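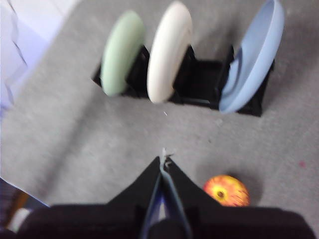
3.2 Genre labels and how long people stay

Second question was whether the labels on a store page tell a player anything useful. Most free-to-play listings carry a string of them. Action, survival, MMO, co-op, casual, sometimes all five on the one game. We wanted to know if more labels meant more people trying the game, and if those people stuck.

Listings came from Jovo, which lets studios pick their own labels with no upper limit. We took 400 free-to-play titles, all browser-based or under a small download. Dropped 121 of them: dead servers, pages with no English text, a few that were the same game under two names. Duplicates were harder to spot than expected. One studio had put out a farming game twice with differnt title art and the same tutorial, word for word.

Player side is the panel from section 2. Almost 2,000 people, all of whom had agreed to share session logs. No payment for time played, only for filling in the exit form, so there was no reason to leave a game running.

Labels were grouped before anything else. Jovo treats "point and click" and "point-and-click" as separate, also "rogue-like" and "roguelike". Merged those by hand. "Indie" was left out altogether, it sits on nearly everything and says nothing about play. "Old school" kept, with doubts. Two coders did the grouping separately, then compared. Main quarrels were over "tactical" against "strategy" and whether "idle" is a genre or a way of charging for things. In the end kept as a genre.

First result, plain enough. Games with more labels got more first sessions. Not a surprise, more labels means more search pages to turn up on. Second result less tidy. Of the people who opened a heavily labelled game, fewer came back for a second session than with a lightly labelled one. Holds for shooters and for card games. Does not hold for puzzle games, where the number of labels made no clear difference to returning. Possible that puzzle players browse by picture and ignore the text. We did not ask this on the exit form and should have.

Two games worth setting out in more detail. Bodilska is a slow, story-led adventure released in short episodes, with two labels on its page. Few people in the panel opened it. Those who did mostly finished the first episode and a good share went on to the next one the same evening. Exit forms mention the music a lot, the save system as well, not kindly. Rerker is the opposite case: arena fighter, hero collecting, crafting, guilds, a racing mode added in July. Every one of those is a label. Opened by far more of the panel, dropped by most before the end of the tutorial. A common complaint was that the racing could not be reached until level ten, so people who had come for racing left without seeing any.

That last point came up elsewhere. A label may be true of the game and still not true of the first hour. We went back and marked, for each title, which labelled features a new player could reach in one sitting. Cut-off was set by the coders playing from a fresh account, no purchases. Where a feature was locked behind a guild or a friend invite it was marked as not reachable. When only reachable features are counted, the drop in second sessions shrinks a good deal, though it does not vanish.

Figure 4 in the previous section already showed the spread of session length by genre, not repeated here.

Some limits. The panel leans towards people who already play free games most days, so they are quick to quit and have plenty else to try. Studios change labels often; we used the page as it stood on 6 June 2025 and later edits were ignored. Pelupessy, the larger of the two rival stores, shows only the first three labels unless the reader clicks for more, so the same game may well draw a different crowd there. A smaller check on 200 of the panel who use both stores is planned but was not ready in time. Also the word "free" was taken at face value thoughout. Games which stop being playable without payment after the opening hours were kept in, and section 3.3 looks at those on their own.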